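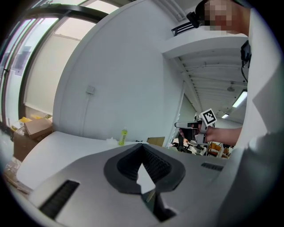 The builder behind Eltgate started with one gripper and a bench in a shared workshop in Teltomdale. "I wanted something I could hold in my hand and just pick stuff up with!" the builder says. "Then I wanted a second one, obviously."

The fingers are now on version nine, and the jaws still get most of the attention. "Small things are the best test. You squeeze, you miss, you go back and change the angle, and I love that part."
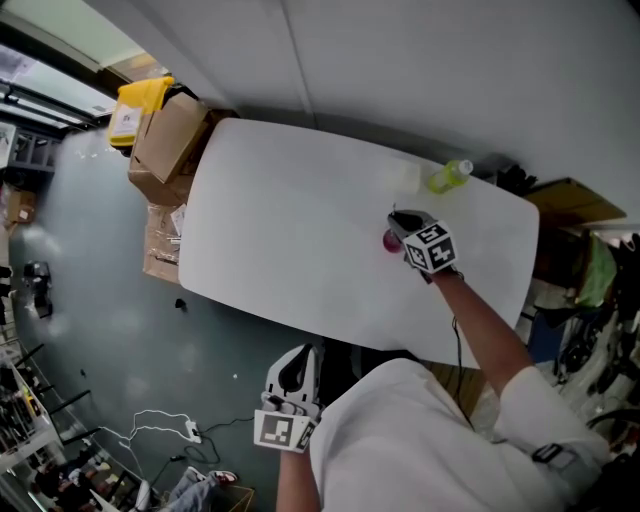 Two hand-held grippers at the table, with a small pink object as the target.

Next up is a lighter grip, planned for November. "My wrists are asking for it," the builder says, "and I've already got four sketches."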